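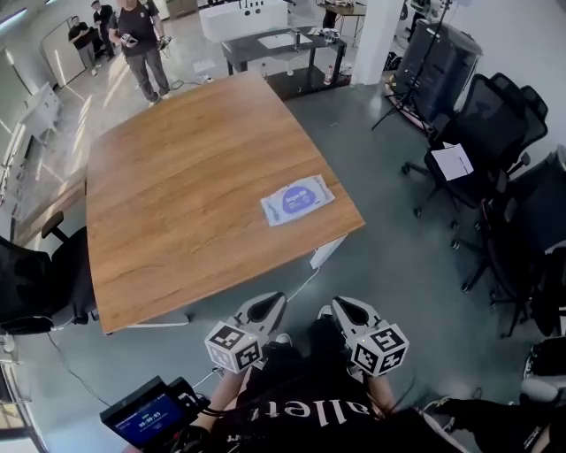

Der Tisch kam an einem Montag, und ich mochte ihn sofort nicht. Im Katalog von Skanik hieß er »Himodberg«, und ich hatte mir darunter etwas Ernstes vorgestellt, etwas mit Kanten. Stattdessen stand da dieses orangebraune Quadrat mit runden Ecken und weißen Beinen, mitten auf unserem grauen Boden, und sah aus wie ein Keks. Ein sehr großer Keks, zugegeben.

Ich muss dazu sagen, dass ich bei Iretti für das Mobiliar zuständig war, und zwar deshalb, weil ich am Tag der Aufgabenverteilung beim Zahnarzt saß. Meine Vorgängerin hatte mir eine Liste hinterlassen, auf der alles eine Nummer trug. Der Keks bekam die 704. Ich klebte das Schildchen unter die Platte, legte mich dafür auf den Rücken und dachte von da unten: na gut, von hier aus geht's.

Mit den Stühlen war es anders, die Stühle liebte ich. Schwarz, Netzrücken, Rollen — die konnten was. Einer davon wurde meiner, ohne dass ich das je beantragt hätte. Er stand ganz hinten an der Wand, und damit sich keiner draufsetzte, legte ich abends ein weißes Blatt Papier auf den Sitz. Es stand nichts drauf! Ich hatte mir anfangs überlegt, »reserviert« zu schreiben oder »defekt«, aber ein leeres Blatt wirkt viel stärker. Die Leute heben es nicht hoch. Sie denken, es gehört zu irgendeinem Vorgang.

Dann hieß es im April, wir ziehen um, hinüber ins Whitcombe-Haus, auf die andere Seite vom Kanal, und dort sei alles schon möbliert. Unsere Sachen sollten weg. Ich bekam eine Mail mit dem Betreff »Mobiliar« und einem einzigen Satz darin, und der Satz hatte nicht mal ein Verb.

Also fuhr ich am letzten Abend noch mal hin, mit einer Packung Feuchttücher in der Tasche, der großen mit dem lila Oval. Ich wollte den Tisch abwischen. Fragt mich nicht, wieso man einen Tisch abwischt, der am nächsten Morgen abgeholt wird, meine Mutter hat vor jedem Auszug die Fenster geputzt, wahrscheinlich ist es erblich. Ich fing in der Mitte an und arbeitete mich nach außen, und bei jeder Ecke fiel mir etwas ein. Da der Kaffeerand von der Nacht, in der die Heizung ausfiel. Da die Delle, die ich mit dem Locher gemacht und dem Praktikanten angehängt habe (es tut mir leid, wirklich). Den Kaffeerand kriegte ich nach 3 Tüchern weg, und kaum war er verschwunden, hätte ich ihn gern zurückgehabt.

Gegen neun setzte ich mich auf meinen Stuhl und rollte ein bisschen. Von der Wand zum Tisch, vom Tisch zur Wand. In der Eingangshalle hing noch der Zettel vom Aufkäufer: 40 Euro pro Tisch, Stühle nach Zustand. Vierzig Euro! Für die 704!

Ich rief meine Schwester an, die den Lieferwagen hat. Sie fragte, ob es dringend sei, und ich sagte, es gehe um einen Verwandten. Um halb elf stand sie unten, im Schlafanzug und mit Mantel drüber, und wir trugen den Himodberg zu zweit die Treppe hinunter. Auf dem zweiten Absatz mussten wir ihn hochkant stellen und verschnaufen, und sie sah ihn sich zum ersten Mal richtig an.

»Der ist ja hässlich«, sagte sie.

»Ich weiß«, sagte ich. »Nimm du die Seite mit dem Schildchen.«

Den Stuhl holten wir danach. Das Blatt ließ ich auf dem Sitz liegen, und es blieb die ganze Fahrt über drauf.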